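Questions about my blog
2 min read

Who writes here?
My name is Everaldo Prado and I live in Numville. I write mostly in the evening, after work, about habits and small things in my life.

How often do you post?
Usually 2 times in a month. In July I take a rest and post nothing.

Why did you stop watching the news?
I was sleeping badly and a friend proposed that I try 3 weeks without it. I have kept going, but I still read the local paper on Sunday.

May I translate a post?
Yes, please write me first and put a link to the original. 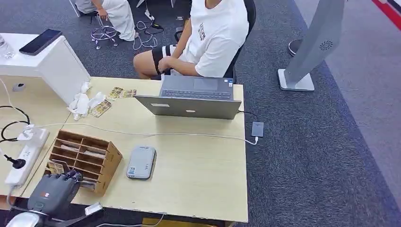 Do you answer all the comments?
I try to answer each one during the weekend, but on old posts the comments are closed.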